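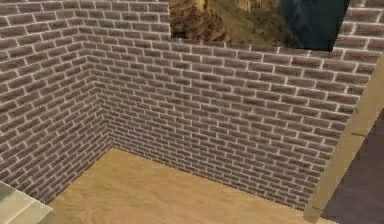 **Section 7: Pivot, Clip and Edge**

This section covers the Manzano 1014 liner lock. The Manzano 3245 has a different pivot and its own leaflet. Text by Hina Jafri, checked on the bench by Waqas Mughal.

Most of the knives that come back to us for "blade play" left the shop without any. Before you reach for a driver, close the knife, open it again and push the blade side to side near the tip. A faint click can be the clip rattling on the handle. Tighten the clip screws first and try again.

### 7.1 Adjusting the pivot

1. Open the blade until the lock engages. Tape the edge.
2. Fit the supplied driver bit fully into the pivot screw. If it wobbles, stop and clean the screw head with a toothpick.
3. Turn the screw a very small amount. A mark on the handle tape helps.
4. Untape, then open and close the knife slowly.
5. Repeat until the side play is gone and the blade still moves freely.

**Caution:** Keep your fingers out of the blade's path while testing. A loosened pivot can let the blade drop much faster than it did yesterday.

**Note:** We don't recommend chasing a "drop shut" action. It looks good in videos. We have yet to see what it does for anyone opening a feed sack.

Thread locker is optional. If you use it, put one small drop on the threads and leave the knife open overnight. More than that ends up in the washers, and then you get to read 7.2. 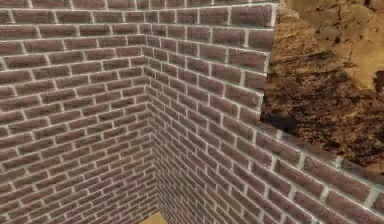 If the screw still backs out after two adjustments, write to us and leave it alone. A longer screw from a mixed bag of hardware will bottom out before it clamps anything, whatever the listing says.

### 7.2 Cleaning the washers

1. Back out the pivot screw with the knife lying flat on a towel.
2. Lift the upper scale and note which way the washers sit.
3. Wipe off the old oil and grit. Plain rubbing alcohol is enough.
4. Put a pinhead of light oil on each washer and reassemble.
5. Check that the lock bar meets the blade tang fully before you use the knife.

Special pivot oils are sold at remarkable prices. Noman Durrani tried 2 of them against ordinary light machine oil last February and couldn't tell the knives apart by feel. Buy one if you like the bottle.

### 7.3 Moving the clip

The clip can go on either side, tip up only. Start all the screws by hand before tightening any of them.

**Caution:** Do not drill new holes for tip-down carry. The liner is thin there, and a drilled liner is outside the warranty.

### 7.4 Touching up the edge

Follow the factory bevel with light strokes on a fine stone, same number each side. Pull-through sharpeners will give you an edge for a day or so and take a good deal of steel with it.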